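Workshop tips: recording good examples for a robot arm
Collected by Inna Marchuk, Drerngate workshop
Last changed 18 Jan 2020

These are notes from our own bench and from the simulator. We teach the arm household jobs by showing it, many times, and the program learns from what we showed. Most of the trouble we had was in the showing and very little in the program. If you have tips of your own, send them and I will add them.

Before you start

Write the task in one sentence and tape it over the screen. "Put the cup on the saucer" is a good sentence. "Tidy the living room" is four or five tasks and should be recorded as four or five tasks.

Do ten trial runs and throw them away. Your hands need to warm up, and the first runs are always full of small stops while you look for the right button.

Decide when an example ends. We end ours when the fingers are open and the arm has moved up a hand's width. Before we had this rule Willy stopped at the moment of release and I stopped much later, and the arm learned to hang over the saucer and wait.

While recording

Go slower than you want, but do not stop in the air. A stop of two seconds looks to the learner like part of the job.

Change the start position each time. Move the cup a little, turn it, move the saucer too. In our first set from November the saucer was almost always at the same spot, and we had 305 examples which were worth maybe the half. The arm went to that spot even when the saucer was somewhere else.

Change the furniture also. A table is easy. A sofa armrest, a shelf or a stool gives other heights and other things to bump into. In the simulator this costs nothing, so do it there first.

Keep some of the mistakes. If you come down beside the saucer, lift again, correct and finish. Luuk Prins used to delete all of these, and then the arm did not know what to do when it was a bit wrong. Now we keep them and mark them "corrected". If the cup falls to the floor, delete it.

Come down straight for the last part. First get over the place, then lower. Coming from the side works for a person with a joystick, but the learner copies it badly and pushes the saucer away.
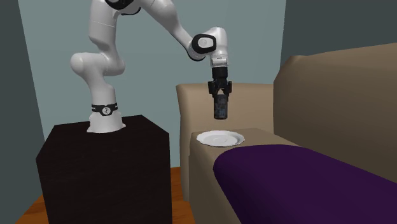 Saucer task in the simulator, cup or can held over the armrest.

Pick colors that can be told apart. A dark cup with a white saucer is easy to check later on a small screen. With a white cup on a white saucer, Zodwa and I could not agree on many runs if it was standing in the middle or not.

After recording

Watch the runs the same day, at double speed. It takes about 37 minutes for one session of ours, with tea.

Give the files plain names: task, person, number. We have one folder called "new_new" and it is not possible to say what is inside.

Let a second person check. The one who recorded is too kind to his own runs.

Make a copy on another disk before you clean anything. I cleaned first, once, and it was a long evening.

How many is enough?

It depends on the task. Our saucer set has now 1,218 examples and we still add to it, mainly with odd heights. Firouzeh says to stop when new examples do not change the result for two trainings in a row - I think this is a good rule, but we did not reach it yet.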